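Utex总部办公楼及广场参观记录

2024-04-26

参观由Terkholm组织，对象为Utex总部主楼、楼前广场以及主楼地下一层的设备区。全程步行，上午看室外铺装和外立面，下午看室内。本文按参观路线整理，重点放在铺装、停车和立面维护三个方面，会议室内的商务介绍从略。

一、到达与登记

访客从广场南端进入，不设车行落客区，大巴停在路外侧。登记在门卫室完成，需核对证件并领取访客卡，访客卡只开放一层、三层和地下一层。登记处同时发放一份两页的总平面图，图上标有排水方向和检修井编号，这一点对后面的观察很有帮助。安全帽只在地下设备区要求佩戴。

二、广场铺装

广场为大规格矩形板材铺装，浅灰色，表面平整，中间一条直缝从入口方向一直通到南端。接待方工程人员介绍，这条直缝兼作变形缝，缝内为弹性密封胶，其余板缝用干硬性砂浆勾填。密封胶按计划每年检查，脱粘段局部割除后重打，不做整条更换。

基层做法据介绍自下而上为素土夯实、级配碎石、混凝土垫层和粘结层，板材厚度50毫米。广场只考虑行人、自行车和轻型清扫设备，消防车道从建筑背面绕行，因此垫层没有按重车荷载设计。组内有人问到举办活动时搭台车辆如何进场，答复是搭台构件在路边卸下，用手推平板车转运，单点荷载超过限值时加垫钢板。

排水采用单向缓坡加缝隙式排水沟的组合。总平面图上的坡向由中线指向两侧，雨水汇入侧边的沟内，再接市政管网。坡度取值偏小，好处是步行和推车都比较舒服，代价是对施工平整度要求高。接待方承认，交付后的第一个雨季出现过局部积水，后来把几处沉降的板材起开，重新找平后复铺。复铺用的是原批次备料，色差控制得不错。备料现存地下库房，按编号码放，下午在设备区看到了实物。

防滑方面，板材采用细面处理，未做火烧面。设计单位当初提交过两种表面样板，业主选择细面，理由是清扫容易，口香糖和油渍不易嵌入。冬季不使用融雪盐，改用机械扫雪加少量砂，以免盐分渗入板缝后引起泛碱。

三、自行车停放

广场两侧用作自行车停放带，停放方向基本统一，中间留作步行通道。这种布置把停车和人流放在同一个面上，没有另设车棚，造价低，管理上则需要投入一定人力。据介绍，物业登记在册的自行车为767辆，登记采用车架标签，标签上有流水号，不记录车主姓名，姓名另存于物业系统。

早高峰的进场集中在上班前的一小段时间内，员工由南端推行进入，不允许在铺装面上骑行。长期不动的车辆处理流程分为贴通知、移入暂存区、公示后处置几步，暂存区设在建筑背面。今年的集中清理安排在June之后改为六月进行，
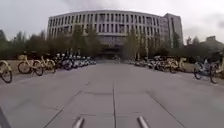 目的是避开毕业季新员工入职。从运行情况看，清理周期一年一次偏长，接待方也在考虑改为半年一次。

停放带与绿地之间没有设置路缘石，靠板材收边。这样做的优点是清扫设备可以贴边作业，缺点是草坪边缘的土容易被雨水带到铺装面上。目前的办法是在收边内侧埋一道挡土条，顶面略低于板面，每季度清一次浮土。

四、绿化与入口

主楼前保留了一条乔木带，设计阶段曾讨论过是否移走中部的几株，以便打开入口视线，最后决定不动，只对低处侧枝做修剪。修剪高度以不影响行人和消防登高为准，登高面设在建筑背面，所以正面的限制相对宽松。根系对铺装的影响是养护单位关注的重点，靠近树带的板材每年测一次相邻板高差，超过2毫米就列入维修清单。

草坪采用暖季型草种，返青较晚，养护单位对春季的枯黄期不做补播，也不喷染色剂。灌溉为地埋式喷头，分区控制，夜间运行。自行车停放带一侧的喷头角度做过调整，避免水喷到车上。

入口位于建筑中部，向内退进，上方有横向的檐口。退进部分起到挡雨和缓冲人流的作用，也使门厅内的日照得热有所减少。地面在入口处换为刮泥格栅加吸水垫，格栅下有集水坑，坑内杂物每周清理。门厅实测的穿堂风不明显，接待方解释为两道门错开布置的结果。

五、外立面

主楼正面为弧形，窗格窄而竖向，窗间以细长的混凝土竖肋分隔。竖肋的遮阳效果随朝向变化，弧面两端与中部的得热差异较大，因此室内空调末端没有按统一参数配置，而是沿弧面划分了若干控制区。三层走廊墙上挂有分区图，可以看到两端分区面积小、中部分区面积大。

竖肋的维护主要有三项：表面清洗、接缝密封和裂缝巡查。清洗用低压水，不用酸性清洗剂，浅色表面一旦被酸蚀，色泽很难恢复一致。接缝密封由Gomeo承担，合同内容包括材料、施工和拉拔抽检。裂缝巡查以望远镜目测为主，发现可疑部位再由吊篮人员近距离复核，复核记录附照片和裂缝宽度读数。

擦窗作业是弧形立面比较麻烦的地方。吊篮平台为直线型，贴不住弧面，靠近竖肋时容易磕碰。目前的做法是缩短平台长度，并在平台外侧加软质滚轮，作业速度因此下降，但竖肋边角的破损明显减少。右侧较高的矩形体量为平直立面，使用标准平台，两部分的清洗由不同班组分开进行。

六、地下设备区

下午进入地下一层，先看雨水收集间。收集系统与广场排水沟相连，初期雨水弃流后进入蓄水箱，处理后供草坪灌溉和地面冲洗。弃流装置为机械式，结构简单，接待方对其评价较好，主要问题是树叶堵塞，秋季需要增加清掏次数。

水泵为一用一备，按运行小时数自动轮换。控制柜由Tunstall供货，界面只显示液位、泵状态和故障代码，没有做多余的图形。现场人员认为这种界面适合夜班使用，故障代码表贴在柜门内侧，查找方便。蓄水箱液位与气象预报没有联动，大雨前由值班员手动放空，是后续改造的内容之一。

备件库房约有1,000块铺装板材，立放，板间垫木条，每垛挂有编号和入库批次。库房湿度不高，未见明显泛碱。由于原石材供应批次已经停产，这批备料的领用需要工程主管签字，小面积缺角一般先用修补胶处理，不直接换板。

七、讨论中记录的问题

参观结束后在一层会议室讨论，记录如下。

关于板缝：干硬性砂浆勾缝在停放带一侧损耗较快，原因倾向于自行车脚撑的反复点压。接待方准备选一段改用聚合物砂浆试验，试验段不与变形缝相邻，以免影响判断。

关于脚撑压痕：细面板材上的压痕属于表层污损，清洗后大部分可以去除，少数为微小崩口，目前不处理。

关于立面：竖肋清洗周期是否可以延长，意见不一致。清洗单位主张维持现状，接待方希望根据色差测量结果决定，但测点位置尚未确定。

关于绿化：根系隔板只在新换板材的部位补装，没有全线安装计划。

总平面图和板材领用表格的样张可以向Terkholm索取，设备区的图纸不对外提供。下一次参观拟看建筑背面的消防车道和自行车暂存区，时间另行通知。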